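Gokach Two-Arm Bench Station

Small-parts assembly for shops that already have people

Home > Equipment > Bench Automation > Gokach Two-Arm

Overview

The Gokach is a two-armed bench station that puts small parts into the places small parts go. Pegs into holes, gears onto posts, sleeves over pins, and so on until lunch, which it doesn't take. It is built by Vasconcelos and sold, installed and occasionally argued with by us at Fisdale.

It suits shops running repeat insertion work in batches of 800 to 4000 pieces. Under 800, a person with a tray will be finished while you're still teaching the station where the tray is. Over 4000, you probably want a dedicated machine, and we'd be happy to sell you one of those too.

What it does on a normal day

A kit board is loaded at the start of the run. The station finds the parts, picks them, and seats them to the depth you set. When a part won't seat, the arm backs off, tries once more at a slightly different angle, and then stops and lights the call lamp. You can raise the number of retries. We'd ask you not to. Darcy Thibodeau, our service lead, has a coffee can of pins from a customer who set it to 101.

The arms can work together or take turns. Together is quicker. Taking turns is easier to follow when you're standing there trying to work out why it stopped, and most customers run it that way for the first few weeks.

What it changes for the people on the bench

The brochure we inherited from the manufacturer has a paragraph here about freeing your team for higher-value work. We took it out after the Estell plant put one in and we went to see what the team had been freed for.

Mostly, loading boards. Somebody has to put parts where the station expects them, and the station's expectations are firm. At Estell that job went to Saoirse Hennessy, who had been doing the insertion by hand and knew which bin of sleeves ran tight before the measuring gauge did. She now decides what gets loaded, what gets sent back, and when the thing is allowed to start. Her thumbs are better. Her opinion of the sleeve supplier is unchanged.
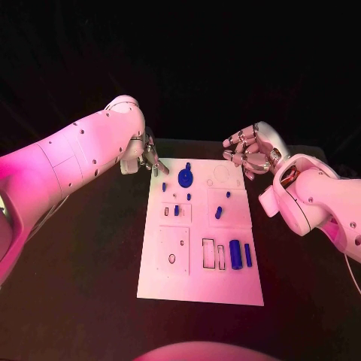

The other change was talk. Hand insertion at Estell was done four to a table, and four people at a table will get through every subject there is by Wednesday. With the station running, two of the four moved to inspection across the aisle, and for a while the place was very quiet. The shift lead, Kianoush Jafarzadeh, ended up moving the inspection bench back next to the loading position. It cost him a forklift lane and an unpleasant meeting. We now draw it that way on every floor plan we quote.

Nobody at Estell was let go over it. We mention this as a fact about Estell and make no promises about your management.

What you will need to teach it

Allow a full shift for the first job and a couple of hours for each one after that. Teaching is done by guiding the arms through the moves and pressing the pedal at each point you want kept. No programming is required, although the person doing it should be patient and should know the part. Those are sometimes two people. Put them both on it.

Whoever teaches a job gets their initials on it in the job list. This was a customer request. It has improved the quality of the jobs and made the list a slightly touchy document.

Things it is bad at

Soft parts. Foam, felt, thin rubber, anything that has a different shape every time you pick it up.

Tangled parts. It will not pull two springs apart. It will pick up both and carry on with great confidence.

Parts with oil on them. Wipe them, or plan on sweeping.

Being hurried. There is a speed setting and it does go higher. Above the factory setting you'll gain a few pieces an hour and lose them again in stops.

Safety and placement

The station slows when someone steps into the marked area and stops on contact. It still needs a proper risk assessment for your site, covering your parts and your grippers, before anyone works beside it. Ours is included in the installation price. Keep sleeves, lanyards and long hair clear of the joints, and keep the stop button where the loader can reach it without leaning across the board. Bolt the table down. One customer used casters.

What's in the package

Two arms with hands, mounted and aligned
Bench controller and teaching pedal
Call lamp, with a buzzer you will switch off
One blank kit board, cut to your drawing
Installation and risk assessment
Two days of training on your floor, for loaders as well as engineers
First service visit at 2000 running hours

Kit boards beyond the first are quoted separately. You'll want at least one spare, so the next board can be loaded while the first is running. Everyone says they'll manage with one. Then they order the spare.

Common questions from the shop floor

Can it be paused for a minute without losing its place? Yes. Press the pedal once. It will wait as long as you like and pick up at the next part.

Does it keep track of who paused it? No. We were asked to add that, and the people who asked weren't the ones loading boards. It records that it was paused and for how long.

Can it work overnight on its own? It can, until the board is finished or a pin is bent, whichever comes first. Then it sits with its lamp on till morning.

Ordering and demos

Bring us a bag of your worst parts and we'll run them on the demo station while you watch. The good parts don't tell us much. Demos are booked through Aidan Kinsella in sales, and he'll ask you to bring whoever does the job by hand now. Please do bring them. They ask better questions, and they're the ones who'll be standing next to it.

Service and spare hands: Saoirse Tierney, Fisdale parts desk.

Page last updated Thursday, August 27, 2020. Prices on request.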